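The Long Pour

By four in the afternoon the kettle at Bisier had gone quiet and so had most of the building, and she was still at the bench with her shoes off, reading the pour planner one line at a time, the way her grandmother used to read the phone bill.

The planner was called Sistine. It had been named years before she came, by someone fond of ceilings, and it had grown the way old sheds grow, a bit tacked on every winter. Its job was simple to say. Given a bottle and a cup, work out a path for the arm, then a tilt, then a time to stop. It had managed 492 pours in the simulator without losing a drop, and everyone had been very pleased with it until it met a real cup.

On the bench it hesitated. It would bring the bottle over beautifully, lower the neck, and then hang there thinking for 7 seconds, like a guest at the door who can't remember whether to knock.

She had blamed the perception code first, as you do, and spent the better part of September teaching it to find the rim of a cup in poor light. The rim came out fine. She had blamed the controller next, and had written rather a stiff message to the people at Gotine, which she was now sorry about, for they had been so nice in their reply.

So she put the planner's log on one side of the screen and the arm on the other, made herself a fresh tea after all, and told it to go again.
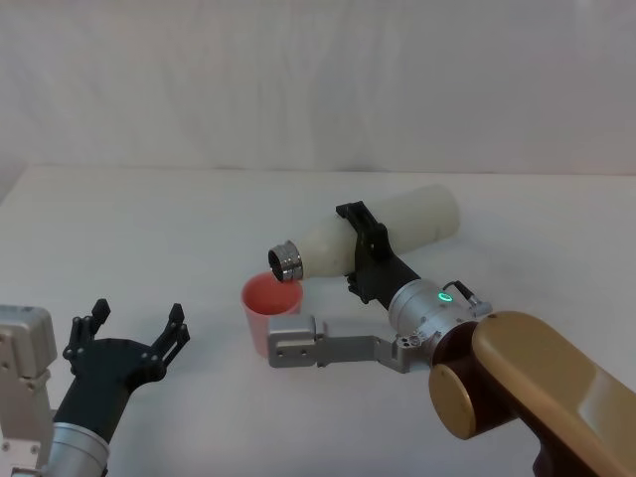 Five lines in the log

It was such a small thing when she found it! Five lines, all the same, each one saying that the path was blocked and a new path was wanted. Sistine had looked at the spout so close over the rim, measured the gap, and decided it was about to have a collision. It backed away in its head, planned again, arrived at the very same spot and took fright all over again.

The safety margin had been set at 120 millimetres, back when the team was moving crates. She found the old note beside it, which said only "generous, revisit," and she laughed out loud in the empty room, and felt rather tender toward whoever had typed it.

She didn't take the margin away. She wrote a little exception, so that a spout might come near a cup when pouring was the whole point of the visit, and she sent it to Iyamu, where the overnight tests ran, with a longer explanation than it needed. Then she wrote to Gotine to say sorry, and went looking under the bench for her shoes.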